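Godier Publishes Results of Household Gripper Comparison; Bedding Wins Again

FOR IMMEDIATE RELEASE

TROMOVURA, June. Godier, a maker of test plans and measuring tools for people who build robot hands, today released the results of its spring comparison of hand-held grippers in ordinary bedrooms. The study logged 3734 separate grasps by 13 operators, using two fingertip designs on 26 household items. The items did not sign anything, and several of them behaved badly.

The comparison was set up to answer a question Godier's customers ask often and usually at the end of a long call: does the fingertip matter as much as the rest of the gripper? For boxes, bottles and other objects with the decency to hold their shape, the answer was "a little." For anything made of cloth, the answer was "yes, and please budget for it."

Both fingertip designs were fitted to the same style of two-jaw, hand-held tool. The first was a smooth pad supplied by Fakivley. The second was a textured pad from Byun, softer at the tip and angled inward. Operators worked with one tool in each hand, and each session covered picking up, moving, unfolding, refolding and setting down. Sessions ran in furnished homes in Tromovura, with the residents' own sheets and blankets. Godier's lab has a bed too, but it is made with a precision no household has ever achieved, and results collected on it tend to flatter everyone.

Fakivley's smooth pad did best on hard items. It let go cleanly, which sounds like a small thing until a gripper refuses to give back a coffee mug. It also left fewer marks on paper and card. On thin cotton it was less happy, and operators reported having to pinch the same corner of a pillowcase more than once before it agreed to come along.

Byun's textured pad was the stronger choice for bedding. It could start a grasp from a shallow wrinkle, where the smooth pad needed a proper fold to work with. Its weak spot was knitwear. The pad liked a knitted blanket so much that it was slow to part with it, and a stack that had been folded with care could be unfolded again in the act of putting it down. Godier has recorded these events under "release errors." Operators recorded them under other headings, which have been edited.
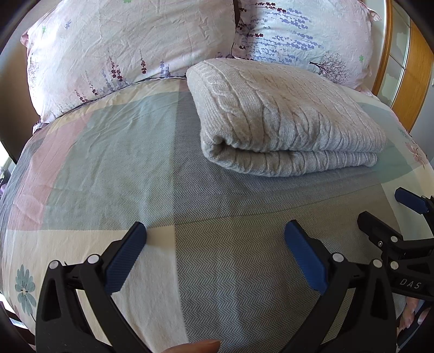 Thickness caused more trouble than weight. A single layer of duvet cover is easy to hold and hard to pick up, while a folded blanket is the reverse: there is plenty to grab, and the difficulty lies in deciding how much of it to take. Operators who closed the jaws on the top layer alone tended to peel the stack open. Those who went in low, at the folded edge, kept the shape but sometimes brought a piece of the bed along with it. The report treats the two approaches separately and does not pick a favorite.

The study also looked at where the camera sits on the tool. A wide view from just behind the jaws kept both fingertips visible through most of a grasp and caught the second tool as it came in from the side. The price is a picture in which every bed looks like a small planet. Reviewers got used to this within a day, though one asked that the phrase "the horizon of the mattress" be struck from the working notes. It was.

Godier is not naming an overall winner. The company did try. A combined score was prepared, argued over at length and dropped after it ranked the two pads in a different order depending on how many towels were counted as bedding. Customers who handle mostly rigid goods will find the Fakivley pad a sensible buy. Customers who handle mostly cloth should look at the Byun pad and set aside some time for sweaters. Customers who handle both may want to own both, a finding that Fakivley and Byun have each received with good grace.

Neither supplier paid for the comparison. Each lent its pads at no charge and was shown the results before release. Fakivley asked for one correction, to the spelling of Fakivley. Byun asked whether the knitwear section could be shorter. It could not.

The full report includes grasp-by-grasp results, the item list, the operator instructions and a short appendix on fitted sheets, which were left out of the main scoring in the interest of morale. It is available from Godier on request. A second round, covering kitchens, will begin once the pads have been cleaned of lint.

About Godier

Godier designs and runs side-by-side trials of grippers, fingertips and cameras for robot makers and their suppliers. It is based in Tromovura.

Media contact: Godier Press Office, Tromovura. Calls are answered until 4 p.m.

###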